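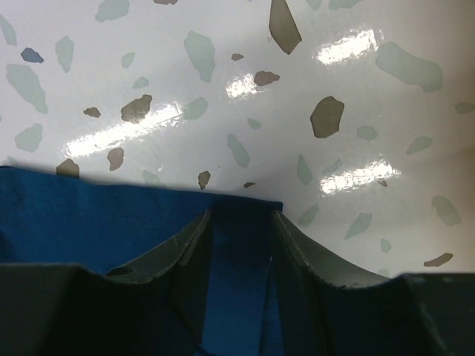
Plaven Cloths: README

Welcome, and thank you for opening this file before opening the others, which is more than I usually manage myself. Plaven Cloths is a written collection about folding ordinary household cloth on a table. It covers napkins, dish towels, pillowcases, a few table runners, and a good many plain rectangles of fabric that never had a name until we had to give them one. There are 179 cloths in the list and 3,000 fold notes to go with them, all plain text, all in English.

I started it in November with a drawer of kitchen linens and the idea that it would take a couple of evenings (you can guess how that went). Kwok-wai Tam did most of the typing and nearly all of the spelling.

What's in the folder

cloths.csv has one row per cloth: a short name, color, fiber if the label gave one, length and width laid flat, and whether the edge is hemmed, bound or raw. If the label was missing or washed out, the fiber field is blank. Please leave it blank in your own copies too, as Sum-yee Pan and I once spent a whole afternoon arguing over one gray towel and I would like to spare you that.

folds.csv has one row per fold note: which cloth, which of the 12 fold patterns, which edge was picked up first, and a free comment. The comments run from a single word to a small essay, depending on who was writing and how close it was to lunch.

patterns.txt explains the fold patterns in everyday words. Half, half again, long thirds, book fold, and so on. Read this one before folds.csv or the short codes won't mean much.

How we talk about a cloth

The top edge is the one farthest from the front of the table, and left and right are as you would see them standing at the front. We settled on this early and have stuck to it, even for square napkins where it feels a little silly. A cloth is "flat" when it lies without a ridge you could pinch, and "heaped" when you couldn't say where its corners are. Anything between those two is "loose," and yes, that is a very big middle.

A strip where the fabric doubles over near an edge is called a band. Hems are not bands. I mixed these up in the early notes and have fixed every one I could find, but if you come across a hem that has been called a band, it is mine and I would be glad to hear of it.

Dark cloth

Navy and black pieces get longer comments than the rest. The folds are harder to read when the fabric swallows the shadows, and a second layer can sit right under the first without showing much of itself. On a pale speckled tabletop the outline at least is easy to follow, so for dark pieces we describe the outline first and the layers second.
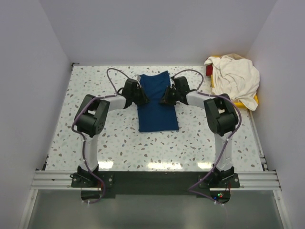 Lambros Panagiotou wrote back after reading the draft that he would put the layers first all the same, and that an outline only tells you how big the parcel is, never how it was folded. He also asked for a separate field for the number of layers at the top edge. It is a fair point, and version 2 has the field, called layers_top. Older rows have it empty.

Known gaps

Fitted sheets are left out completely. Stretchy fabric is thin on the ground, and there is hardly any wool. Sizes were taken with a soft tape, so treat the last digit kindly.

Using it

Share it, trim it, print it out and stick it inside a linen closet if you like. A mention of Plaven Cloths is plenty of thanks. Corrections can go to Kwok-wai or to me, Jalen Pruitt, and please give the cloth name and the row.

Related
Naruvier: a word list for hems and edges
Clisine kitchen linens, care label notes
Fu napkin folds, short version
Yao-tsung Sin: Measuring soft things with a tape
Plaven Cloths change log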